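January, the open day at Clirnstead 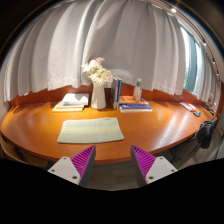
The curved desk by the window, with the cloth on it and the gripper held over the front edge.

Left the house in the dark and got to Clirnstead before nine. Catríona Corrigan drove, and we stopped once for coffee at Bratamell. The lot was nearly full already. They gave us paper badges and a sheet with the rooms on it, and mine had my name spelled wrong, so I wrote over it in pen.

The morning was mostly talks. The first was from a man at Sandhu who makes parts for warehouse arms. He went on too long about bearings. I took one page of notes and I doubt I will read it again. Catríona liked it more than I did.

After the break we went up to the room with the curved desk. Éabha Ní Mhurchú was running that part. She is shorter than I expected from the phone and talks fast. The tool they use up there is a gripper you hold in your hand, with two fingers, ribbed magenta on the inside. A person does the job with it, the camera on the tool records it, and the recordings go to train the arm downstairs. I knew that much from her letter. I had not understood how ordinary the jobs are. Pick up a cloth. Move a book from one stack to the other. Put a bottle back where it was.

The desk had been set up like anybody's desk, with books, papers, and a vase of white and pale pink flowers at the back. It is very shiny wood. I asked if the glare from the window bothered the camera and she said yes, and that they leave it in on purpose, as the arm will have to deal with windows too. They have a target of 1299 recordings for that room before they move on to Prornthorpe, where there is a kitchen.

We each had a turn. It is harder than it looks. I wanted to use my wrist the way I would with my own hand, and the fingers kept coming in at a slant. My first try at folding the cloth was no good at all. She had me slow down and come at it from straight above, and that went better. I did 5 and my forearm ached - the tool is not heavy, but you hold it out in front of you the whole time. Catríona had the knack right away, which she mentioned again on the drive home.

Lunch was soup and rolls in the hall. It cost 38 for the two of us with the day ticket included, so no complaints.

The arm downstairs was shown at two. It lifted a towel, dropped it, and lifted it again. The second fold was decent. A boy near the front asked how long until it could do a whole basket of wash and Éabha said she would not give him a date. I thought that was a fair answer. There was a 20 minute wait to get close to it and we decided not to stay in line.

Asked Éabha before we left whether they take people from outside for the recording work. She said to write to her in spring, after the Prornthorpe room is ready. I have her address on the back of the badge.

Home by six. Washed the car mats and went to bed early.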